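Saturday, February 24, 2018

Came in on the weekend to get the Kragh vs. Cluvside gripper thing moving, at least in sim, before Hrefna Hafþórsson needs the bench back on Monday. Coffee machine is still dead, so expect typos.

Where we are: both gripper models load now. The Kragh one was importing with its fingers swapped left for right (my fault, I'd mirrored the mesh back in May and never wrote it down, sorry!). The Cluvside model was fine out of the box except the pads had zero friction, so it kept squirting the block across the table like a bar of soap. Fun to watch for a while!

Ran 24 grasps with each on the yellow block, same start poses, same controller gains. Kragh held 4 more than Cluvside. I wouldn't hang anything on that yet, the friction number I typed in for the Cluvside pads is a guess and I want the real one from Orkthorpe before I let anybody quote me. Hrefna, do you still have their data sheet?

The other half of the day went to the camera. I'd like the wrist view to do the final alignment, and the edge finder is getting confused by the glossy wood table texture. It grabs grain lines and treats them as block edges, mostly the really dark ones. Reflections don't help either. With the Trundcombe controller I capped it at 900 steps per try and 29 tries in a row timed out hunting for a corner (ugh). Close-up render from today:

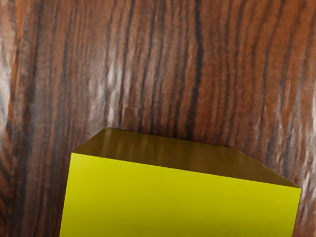

*Sim close-up, yellow block on glossy wood. Bright face against dark face is a nice sharp edge; dark face against the wood is much less friendly.*

So the next thing is to fit only the edge between the two faces and ignore the far side completely. If that works I'll put the shiny table back to being a problem for later. Also want a run with a matte gray table, same poses, just to see how much of this is the gloss and how much is the grain.

To do: pad friction, matte table, rename the Kragh mesh so I don't mirror it again.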